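Thread on the donkeys at the Forkamville roadside zoo, for everyone who asked me over the weekend.

The county closed the place in December. There were eight donkeys on the property, all in one pen behind the gift shop.

Five have already gone to the Cevia sanctuary. Hooves were badly overgrown on two of them. The farrier has been out twice and wants to see them again next month.
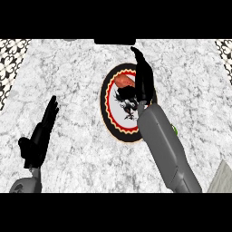

Last edited February 5, 2024

The other three are still at the old site. They can't cross the state line until their blood tests come back – the lab is running behind.

A neighbor feeds them morning and evening. Please don't drive out there with carrots or bread. One of the jennies has already been sick from it.

Hay is covered through spring. Vusto is lending a trailer for the second trip, so we don't need another one. We do need a driver who has hauled livestock before. It's a 7 hour drive with stops.
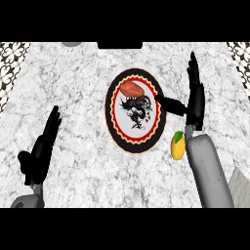 Gatchalian

Got a few messages about adoption. None of the donkeys are up for adoption right now. The sanctuary wants to keep the group together until they've settled, and the court case has to finish first.

The parrots and the goats went somewhere else and I don't have news on them. Try the county animal office.

Will add to this thread when the test results are in.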